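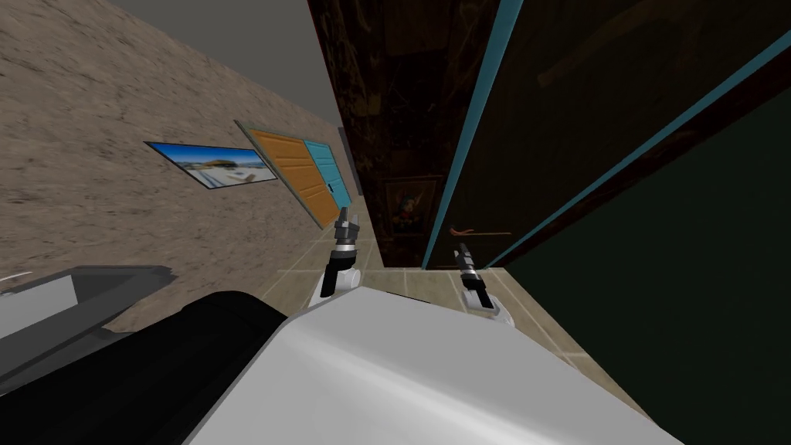 October, after lunch

OK, back on the wardrobe task in the Fliniswood sim, and I'm finally getting somewhere with the teleop! Spent the whole morning fighting the head view (I had the roll mapping wrong, so everything sat at a slant and my neck with it) and then gave up and drove by the wrist readouts instead. Much calmer.

Where we are: 90 demos saved out of the 200 I want before the first training run. Both arms recorded on all of them, even when only the right one does any work. Stimley's loader chokes if one arm is missing – learned that the hard way last week.

Things to remember for next time. Go slow on the approach. My early demos rush in and then hover while I make up my mind, and the policy will happily copy the hovering. Also, keep the left gripper parked well back from the wall, it's very easy to forget about it when you're staring at the right one. I threw out demo 272 for exactly that (numbering is from the old Ammann batch, don't go looking for 271 others in this folder).

Tried the Oka hand controllers for a bit too. Lovely and light, but the trigger is twitchy and I kept closing the fingers early. Might be the dead zone, I haven't touched it yet.

Step limit is still 315 and I'm bumping into it on the slow ones – will raise it before I record any more. Need to ask whoever set it whether anything downstream depends on that number.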